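Flidwood open day, quick notes before I forget it all

Got there late, 20th August, parking was a joke. 240 people signed up according to the girl on the door. The old Damgaard building, done up as offices now. Lama Salameh took our group round, 11 of us, fast walker, hard to hear at the back.

Ground floor first. Kidard has the big unit, storage mostly, didn't stay long. Then up to the desks. Liked it up here more than I thought I would. They left the brick showing — old red stuff, chipped, holes in it, white patches — and ran plain white wall straight off it. White desks. Fake flowers in a white vase, daisies and ferny bits, and they kind of work against the brick. Standing fan at the back, long tube light on the ceiling. 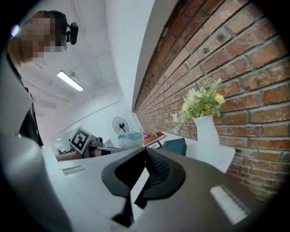

Can you rent just one desk? Lama said it's by the month, 212 a desk, heating and cleaning included.

Larum are meant to take the top floor in November. We got as far as the stairs, paint still drying so no go. 3,572 square feet up there aparently, which sounds huge.

Coffee downstairs after, ran out by the time we got to it. Picked up a price sheet and a map. Would go back for a propper look at that brick room — maybe on a quieter day. Take the side entrance if you go, the front door sticks.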